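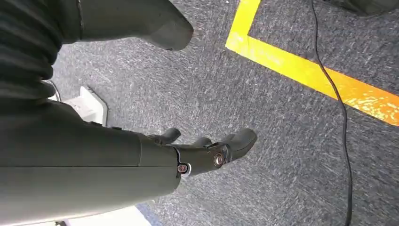

Figure 2. The hand over the carpeted work area, with no object held. The yellow floor tape and a loose cable lie beyond the fingers.

September
By Benjamín Yáñez
Reading time: 8 minutes

4. Floor-Level Chores

4.1 Scope of the section

The preceding section reported results for work done at table height, where the surface is hard, the light is controlled, and objects are presented one at a time. The present section considers work done at or near the floor. It covers picking up small articles, moving cables out of a walking path, and returning light items to a marked location. These chores take up a large share of the time that people spend keeping a home or a small workshop in order, and they receive less attention in the published literature than folding, pouring, or sorting.

The question asked throughout the Endine study is a narrow one. We wish to know whether a machine can complete a named chore, from a spoken or written request to a finished result, without help from a person in the room. Partial completion is reported separately and is never credited as success. A trial in which a supervisor moved an object, restarted a program, or steadied the equipment was recorded as assisted.

4.2 Work area

All floor trials were held on low-pile carpet. Boundaries were marked with yellow floor tape of the type shown in Figure 2. The tape served two purposes. It gave supervisors a fixed reference for placing objects at the start of each trial, and it gave the control software a high-contrast edge from which to estimate position. The carpet in the figure is gray and speckled, and the tape shows scuffs and worn patches where the fibers come through. Wear of this kind was left in place during the study. Homes and shop floors contain worn markings, and a system that requires fresh tape every morning would have limited practical value.

Carpet presents difficulties that a table does not. A thin object settles into the pile, so that its lower edge is no longer available to the fingers. A mottled surface also complicates the task of separating a small dark object from its background. In early trials the Zoltance perception module reported objects that did not exist, most often in areas where the pile had been brushed in different directions. The reporting threshold was raised after the first block of trials, and results from that block are excluded from Table 5.

4.3 Tasks

A total of 868 floor trials were attempted. Of these, 200 were cable trials, in which the machine was asked to take hold of a cable lying on the carpet and move it clear of a marked path. The remaining 668 were pick-up trials with household and workshop articles, including spoons, socks, cloths, short lengths of dowel, and plastic lids.

The cable task was included at the request of the Maldonado workshop, whose staff named loose cables as the floor hazard they dealt with most often. It is a simple task for a person. A cable is seen, pinched between the thumb and one finger, lifted a little, and laid down somewhere else. For the machine each of these steps proved to be a separate problem. A thin black cable such as the one in Figure 2, which lies in a wavy line and passes over the tape near its corner, has no obvious point at which it should be grasped. Lifting it at one place causes it to move at several others. Where it crosses the tape, the software must also decide whether a dark line interrupting a yellow one is an object or damage to the marking.

4.4 Results

The pick-up trials gave mixed results. Cloths and socks were recovered reliably, as their bulk allows a grasp of low accuracy to succeed. Spoons and lids were recovered less often. The most common failure was contact with the carpet before the object was secured, after which the fingers closed above the article or pushed it farther away. The Keltow controller was able to detect an empty grasp and try again, but it repeated the same approach in most cases, and a second attempt was seldom better than the first.

The cable trials were less successful. Only 64 of the 200 were completed without assistance. In the failed trials, the hand often closed on the pile and released the cable as it rose, or moved the cable a short distance and left part of it within the path. In a smaller number, the machine stopped by its own decision when the force at the fingers passed a set limit. We regard these stops as correct behavior. A cable that does not move when pulled may be attached to something, and a machine that continues to pull may bring that thing down.

Time to completion was poor across both groups. Supervisors who were asked to do the same chores by hand finished each one in a few seconds. The machine spent most of its time observing and planning, and comparatively little of it in motion. Faster movement alone would therefore bring only a small improvement.

4.5 The hand near the floor

The geometry of the hand has a marked effect on floor work. The digits used here are jointed, and the front finger ends in a broad, rounded pad. A wide pad spreads the load and is forgiving of small errors in position when the object is thick. It is a poor tool for getting beneath a flat lid or a spoon handle. Several supervisors remarked that a person would use a fingernail for this purpose, and the remark was repeated often enough that a thin fingertip attachment was made and tried. It improved the recovery of lids. It also caught in the carpet, and it was withdrawn before the cable trials began.

The forearm is a second constraint. To reach an object on the floor at a shallow angle, the forearm itself must come close to the floor, and it then occupies space that may hold other articles. In cluttered arrangements the planner rejected many otherwise suitable approaches for this reason. A steeper approach avoids the conflict but brings the fingertips down onto the pile with more force. Neither approach was preferred in all cases, and the choice was left to the planner.

4.6 Supervision

Each trial was attended by one supervisor, who held a stop control and kept a written log. The logs show that attention was required even in trials that were scored as unassisted. Supervisors watched the position of the arm, listened for changes in motor sound, and stood ready to act. A household would not ordinarily supply a person for this purpose. Any estimate of labor saved must take this attendance into account, and when it does, the saving in the present study is negative for every floor task.

Some of this cost would fall with experience. Supervisors at the Maldonado workshop became more willing to turn away from the machine as the study went on, and they were reminded of the protocol on more than one occasion. Their confidence was greatest for cloths and socks, which agrees with the measured results. It was also fairly high for spoons, which does not. We note the difference without drawing a firm conclusion from it.

4.7 Limitations

The trials used one carpet type and one hand design. Lighting was even and bright, and evening conditions in a home would be less favorable. No trials were held with pets or children present. The articles were chosen by the authors and by workshop staff, and a different selection would give different rates. Wet articles were left out to protect the equipment, although spills and damp cloths are among the things that people most want removed from a floor.

The results support a limited claim. A machine of this type can pick up soft, bulky articles from carpet at a rate that would be useful if it did not need to be watched. It cannot yet be relied on to clear a cable from a walking path. Section 5 takes up the same chores on hard flooring, where the fingers can slide along the surface and the problem of the pile does not arise.

Last updated: September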